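Moving a two-color press to no-process plates

3 min read

Our shop runs one small offset press, a two-color machine that mostly does church bulletins, order pads and short booklets. Until December we developed plates in a tank. The tank needed fresh developer every few weeks, and the drain line needed flushing more often than that.

We changed to plates that clean up on press. The first box came from Manalo, and I ran 83 plates before writing anything down.

Exposure was the first problem. The platesetter's old power setting left the image too faint to check by eye. I raised the power in small steps until the 3 percent dot held on the test strip. Run length was fine. The longest job was 2,000 sheets on uncoated stock, and the solids at the end matched the pull I kept from the start.

Ink and water balance took longer. The coating comes off into the first sheets, so I now drop the dampening rollers first, give them a few extra turns, then ink up. Waste settled at 44 sheets per start on coated stock. Uncoated is lower.

Room light matters too. Plates left out over lunch toned in the margins. They stay in the box now.

Next post: blanket packing, and why the Wasuneck gauge and mine disagree. 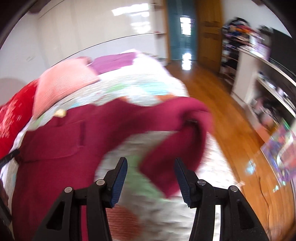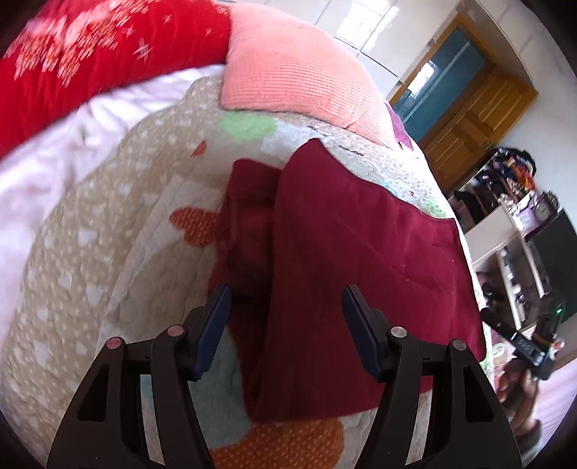 Maroon fabric on the bed, both photos.

Filed under: Prepress, Plates, Small Shop

Comments

inkyfingers: Same toning problem with our Stillby boxes. Yellow tubes over the bench fixed it.

dampener_dan: What fountain solution are you running? Ours needed a lower dose after the switch.

platehand: Please do the packing post soon.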